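Progress report: Brevorska drawing migration, second period
Prepared for Karim Nimri, September

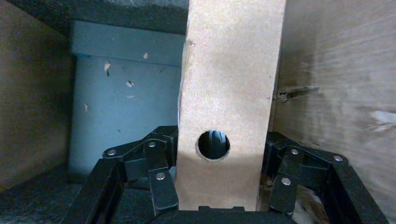
Particleboard piece with a drilled hole, held upright in the gripper.

Dear Karim,

In this report I describe the state of the move of our drawing archive to the new CAD system. I write also what we need from your side before the next period.

Archive. The Brevorska archive holds 1,000 drawing files. Of these, 700 are now converted, checked and stored in the new folder structure. The remaining 300 are mostly older files from the Hasik product line. They use layer names which were never standardized, so our conversion script puts many dimensions on the wrong layer. Jannik Thiele has written a mapping table for the names we know. We tested it on 28 files and in all of them the dimensions came out on the correct layer. We did not yet run it on the full set.

Templates. The title block and the sheet sizes are finished. The template for assembly drawings took longer than planned. The first version used a text style that the office in Cosgrove does not have installed, and their prints came out with replaced letters. We changed to a standard font and they confirmed the prints are good now. The part list still has to be updated by hand after a change in the model — I know you asked for an automatic solution, and it is moved to the next period.

Block library. All screws, hinges and connectors are drawn again as dynamic blocks. The handles are missing, as Zaltton has not sent the final dimensions. I wrote to them two times.

Training. Both drafting groups had the introduction course. Several people asked for a short sheet with the new keyboard commands, and Jannik is preparing it. The most frequent problem was the plot settings, so we will repeat this part in a smaller group.

Budget. We are inside the approved amount. The license cost was a little lower than in the plan, and we used the difference for one more backup disk. I ask you to approve this change afterwards.

What we need from you:
Decision if the old Hasik files must keep their original drawing numbers
Contact person at Zaltton who can release the handle dimensions
Read access to the Cosgrove print server for Jannik

In the next period we will run the mapping table on the Hasik files and start with the part list. If the decision about the drawing numbers comes late, we will begin with the part list and do the files after it.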